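Two-arm cell, Sandgate workshop - notebook, January

Late session, started after 9 pm. Hammer and pan again.

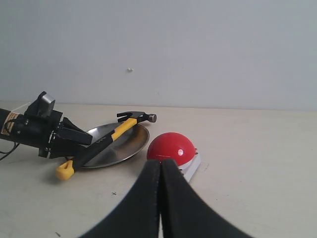
Wrist view, near arm. Hammer across the pan, other arm at the grip, red button to the right.

Not convinced by this setup. The Liem planner scores a grasp as good when the jaws meet the handle anywhere on the black part, and it does not care that the head is the heavy end. Out of 51 logged attempts it calls nearly all of them fine. I went through the log by hand and would pass far fewer. The score measures contact. I want to know about lift.

The pan makes it worse. A shiny round thing at a shallow angle is a bad target for depth, and the rim comes and goes in the point cloud. Endley build notes say the new filter fixes this. I ran it with the filter on and off and the rim was ragged both times.

Changed tonight:
- jaw speed down to 2 on the slow scale
- approach angle steeper by 3 degrees
- button press moved to the end of the sequence, was in the middle for no reason I can find

Button still needs its own check. At the moment a press counts if the arm reaches the height we typed in, so we would log a press on bare table too.

Bredberg pads came up again as the cure for slipping. Maybe. I'd like two evenings of plain numbers with the stock jaws before we spend money on rubber.

Left the config as hammer_slow_b. Please don't overwrite it.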